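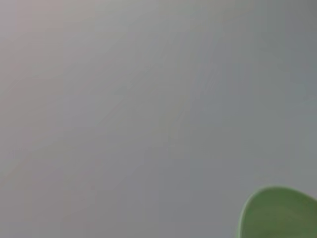
Figure 1. Gray surface, close view.

Water Use for Hand Dishwashing in a Student Residence
Armelle Marchal and Ewurabena Kwofie
July 2021

1. Background

Skaris Hall has four shared kitchens and no dishwashers. The residents wash everything by hand, and the water bill is paid by the residence as a whole, so no one sees what a single sink uses. Our project was to measure the water that goes to dishwashing and find out which habits use the most of it. We left out showers, laundry and the bathroom sinks, which would have needed a different setup.

There were 63 residents during the summer term. Most cook in the evening, and the second floor kitchen is the busiest because it has the larger stove.

2. Method

We fitted a Cuveck flow meter under the sink in each kitchen and read all of them every morning for 10 days. Residents were asked to use the left tap for dishes and the right tap for drinking water and cooking. Only the left tap was metered. A sheet was taped up next to each sink where people could mark whether they had washed under a running tap or in a filled basin.

The sheets were the weak part. On the third floor someone took the pen on the second day and we did not replace it until the fourth, so that kitchen has a gap. The meter readings there are complete.

3. Results

The four meters recorded 818 gallons in total. This works out to a little under 82 gallons a day for the building, or 1.3 gallons per resident per day. We had expected more. Several residents told us they often ate at the Folura cafeteria across the street, and we did not ask how many meals were eaten there.

Most of the marks on the sheets were for running tap washing. The kitchen with the most basin marks, on the first floor, also had the lowest meter reading.

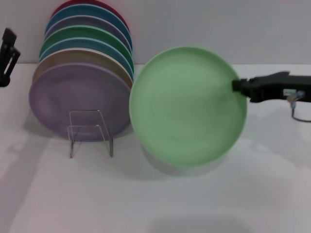 What gets washed matters too. Flat dishes such as plates can be wiped and rinsed quickly, while pots with burned food are usually left under the tap. Residents we spoke to said rice pots were the worst. We did not meter single items, so we can't put a number on this.

4. Discussion

Our readings do not prove that basins save water, since the first floor may simply cook less. A better test would have each kitchen use one method for a week and then switch. We also think the right taps should be metered, as we saw dishes being rinsed there more than once.

Ms. Palamarchuk at the residence office has agreed to let us leave the meters in place. The building will be full again in September and we plan to repeat the readings then, with a pen on a string in every kitchen and an extra column on the sheet for pots.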